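Search this site Go

Print this story | E-mail this story

The Long Throw Comes Home to Turneck

October 5, 2023

If you want to see what a throw-in can do to a soccer crowd, get yourself to Turneck on a match night and stand behind the corner flag on the railroad side. The ball rolls out of play for a home throw, level with the penalty area, and the noise starts before anyone has picked it up. Feet go on the metal boards. Kids climb the rail. Then the ball comes in flat and hard, and for a couple of seconds twenty grown men are shoving each other in front of goal like it's the last train out.

I love it. I've loved it since June, when I saw Turneck play a preseason game against Brikar on a field so dry the penalty spot had to be repainted at halftime. Brikar were better that evening at nearly everything (quicker, neater, lovely on the ball) and they lost 2-0, both goals from throws.

The long throw was supposed to be finished. For years coaches told kids to take it short, keep the ball, build again. There's good sense in that, and plenty of teams still play that way and play it well. But a throw from deep in the attacking end is a free delivery with no offside, and Turneck decided over the winter that they were going to treat it like a corner kick.

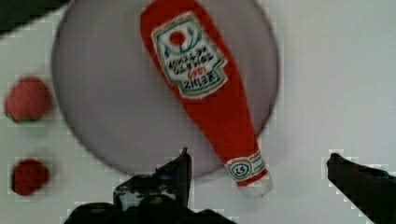
So they practiced. The club's training notes, which they were kind enough to let me read through at a kitchen table in the clubhouse, list 294 long throws in the first two weeks of preseason alone. They tried a run-up of three steps, then seven, then settled on 5. They tried drying the ball on a towel, on a shirt, on the inside of a jacket. They moved the tallest center back from the far post to the near post and back again, with a lot of crossing out along the way.

What they ended up with is simple enough to draw on a napkin. One big player stands on the goalkeeper's toes. One comes late to the near post for the flick. Two wait at the edge of the area for anything that drops, and everybody else makes a nuisance of themselves. The variations are where the fun is! Sometimes the near-post runner stops dead and the throw sails over him. Sometimes the thrower goes through the whole business with the towel, walks back, runs up, and drops it short to a fullback who's been left all alone.

Chow City fell for that one in August, then fell for it again before halftime. To their credit, they worked it out. When the teams met a second time, Chow kept three players up on the halfway line for every throw, which forced Turneck to hold defenders back and left a lot more air in the box. It finished 1-1 and it was the best game I've seen all year, end to end, with both goalkeepers muddy to the eyebrows.

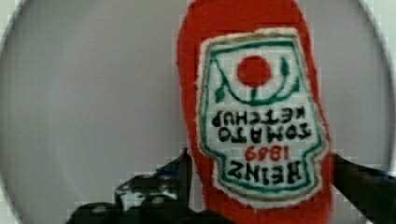
Brikar took another route. Their answer was to stop giving away throws at all, and for 94 minutes of the return match they very nearly managed it, passing back inside from the touchline whenever they could and clearing down the middle when they couldn't. It looked strange. It also got them a 0-0 draw and a standing ovation from their own end, which had 141 people in it and sounded like ten times that.

That's what I find so exciting about the whole thing. One club in a small league got serious about a part of the game most of us use to check the score somewhere else, and now everyone they play has to come up with an idea. Iten Rovers are next. They have a goalkeeper who comes for everything and punches like a heavyweight, and they have a long thrower of their own, a left back who has only been trusted with it for the past month. His are higher and loopier than Turneck's, and they hang up there for ages.

Kickoff is at seven. The railroad side fills up first, so go early, and bring something warm to sit on if your knees are anything like mine.

Related stories
Iten Rovers name squad for cup replay
Chow City to resurface training field
Brikar's back three, explained
Five away grounds worth the bus ride
Is the near post the new far post?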